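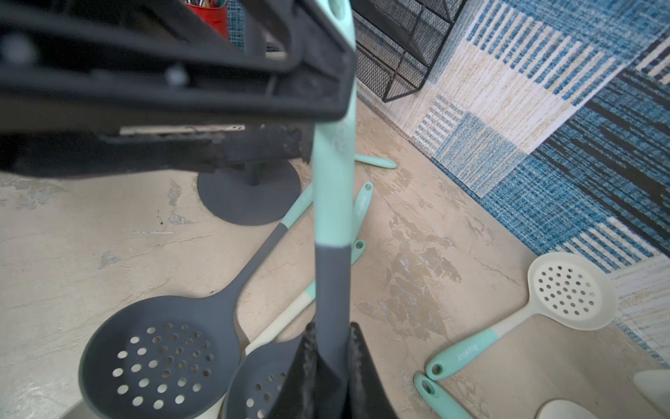
Stulmont, 15 February 2018

Wrist camera check for the utensil sorting runs, floor layout, stand base under the gripper. Spatula-like utensil held by the handle, hanging hole up. Mint handle ends are the hard part: several lie close together with the heads hidden, and the segmenter merges them whenever the gripper covers the join.

Training set is 3,333 frames. Retrained overnight with the wrist view masked over the fingers – 206 held-out grasps, 9 wrong picks, all on handle ends. The slotted spoons gave no trouble, grey or cream.

Algirdas wants the mask drawn tighter along the pale strip on the gripper's lower edge. I would sooner leave the margin and fix the grasp point first. Kirsten's view is that the rug stripes pull the depth estimate near the edge. Not tested yet.

Next: 50 grasps with the rug in the same place, colour channel dropped, then compare. Log under Gusine, not Roltdale. Colour calibration still to redo.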